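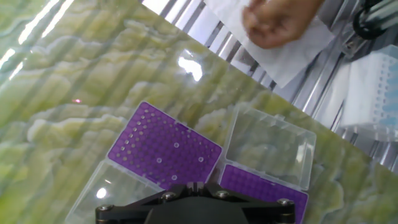
# Fomora Racked Tips, 1000 µL

Universal-fit filter tips for single and multichannel pipettes, supplied in hinged boxes and sterilized before they leave the warehouse. Catalogue number 2073.

The 1000 µL size is the one most labs go through fastest. Fomora tips are moulded from clear polypropylene with no added colourant, and each carries a polyethylene filter seated above the top graduation. The collar is slightly flexible, so it seals with a light press. If you find yourself hammering the pipette into the rack, check the cone for wear before blaming the tip.

## Specifications

| | |
|---|---|
| Maximum volume | 1000 µL |
| Graduations | 100, 500 and 1000 µL |
| Filter | Hydrophobic polyethylene |
| Tip material | Virgin polypropylene |
| Sterility | Irradiated, lot certificate on request |
| Storage | Room temperature, out of direct sunlight |
| Shelf life | 60 months unopened |

## Fit

Tested in our Guelph workroom on the Plitgate P and PX series, the Skanton Light, and most pipettes with a standard conical end. They do not fit the older Skanton 8-channel with the stepped cone. For that model, order the Triệu adapter tips, which are sold separately and come unfiltered only.

If you aren't sure which cone you have, send us the model number from the handle. Kamala Murthy at the order desk keeps a fit chart going back to models we stopped selling years ago, and we can post a sample sleeve at no charge.

## Using the boxes

Open the lid fully before loading. It will stay up on its own on a level bench, and it can be pressed back flat if it gets in the way of your elbow. Work from the front row toward the hinge.

Unopened boxes are sterile. Once opened, a box is only as clean as the room it sits in, so close the lid between runs. Filter tips should not be autoclaved. Empty boxes and racks can go through at 121 °C with the lid unlatched.

## Ordering

Sold by the box or by the case. Orders placed before 2 p.m. Eastern go out the same day if the item is in stock. The case price applies to mixed cases as long as every box is from the Fomora filter range. Standing orders can be monthly or quarterly, and you can skip a shipment by email up to the day before it leaves.

Shipping is free within Canada on orders over $600. We don't ship to home addresses or post office boxes.

## Returns and recycling

Unopened cases may be returned within 60 days in the original carton. We can't take back single boxes once the outer wrap is off.

Rinsed empty boxes are accepted at our counter and through the prepaid return carton (ask for one with your order). Please take out leftover tips and peel off any tape. Boxes used with biohazardous or radioactive material can't be accepted, even after autoclaving.

For lot certificates and quotes over ten cases, write to Rekha Nambiar in technical sales and include your account number.

**Related items:** Fomora 200 µL filter tips, Fomora refill stacks, Triệu adapter tips, Plitgate bench stand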